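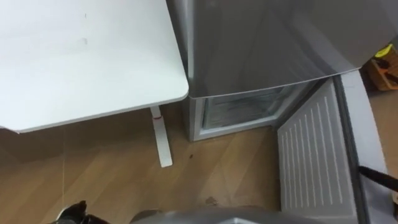
The safety lead at Laryea has a rule about refrigerators, and she is aware of how that sounds.

"Any door that swings gets its own page," she says. "Drawers share a page. I lost that argument."

Laryea tests household robots, and for most of the past year she has been writing down what they are allowed to do. The handbook stands at 18 pages. The first draft, borrowed from a factory guide, ran to 400 and assumed a fence.

"People don't have a fence in the kitchen," she says. "They have a dog."

Her door page is short. The arm stays out of the hinge side. The base stops before the arm starts. If the gripper meets resistance it lets go, and a person decides what happens next. Did the engineers take to that last one? "They called it the quitter rule. It's still in."

She is less patient with logging. Every stop must be written up the same day, including the dull ones, and by March the file held 1229 entries. She has read them all. "A good many say 'stopped, unclear why.' I sent those back. They returned as 'stopped, reason unclear.'"

The partner lab at Tircombe wants a shared standard by fall. She is in favor, with reservations about the meetings. The last one spent an hour on the word "near."

"We settled on a distance," she says. "Then somebody asked, from which part of the robot?" They meet again on Friday.

Recent items
Zitalholm opens second test apartment
Grastamska revises its stop-button policy
Reader letters: who wipes the sensors?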